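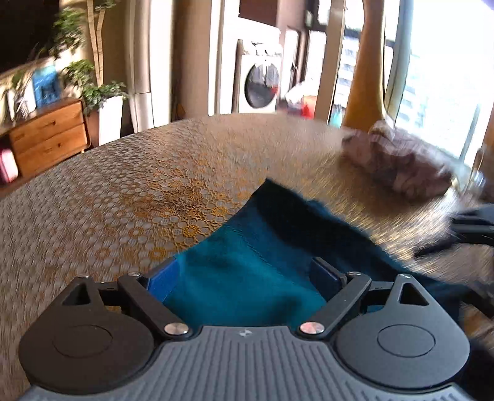

09/09/2025

Long day, and my wrist is sore, but I want to get this down before bed because Vasilis says the diary counts toward the project grade (and because I like having it to look back on!). We are on folding now. Our team drew clothes out of the hat back when the club split up the tasks, and I remember being jealous of the people who got cups and spoons. I'm not jealous anymore. Cloth is maddening and I've grown very fond of it.

The target for the October showing in Wultau is 500 good folds between the two of us, and Spyros and I have agreed on 40 a sitting, with tea whenever one of us starts to get sloppy. I did 27 today before I had to stop and shake out my hand. You squeeze, you pull, you try to keep your elbow from wandering off, and all the while you're thinking about how you'd do the same thing with plain fingers in four seconds flat. Spyros keeps telling me to slow down. He's right, but I do get carried away, especially on the sleeves. 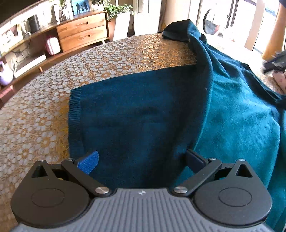
Knits are harder than shirts, I've decided. A shirt gives you an edge to go after, and a sweater just sort of sighs and slides wherever it likes, so I've started going for the hem first and leaving the collar until the end. Spyros does it the other way around and we had a long, friendly argument about it that we never settled. I'm going to write both ways up for Mr. Mladenović and let him pick, though I hope he picks mine.

Vasilis called in the evening to ask how the training run from last week was coming along, and I had to admit I haven't opened it yet. He was very nice about it. He also said the Dradau team has switched to towels, which I think is a bit of a cheat, but good luck to them.

Tomorrow: the other 13, then copy everything over to the club drive, then call Spyros about the train.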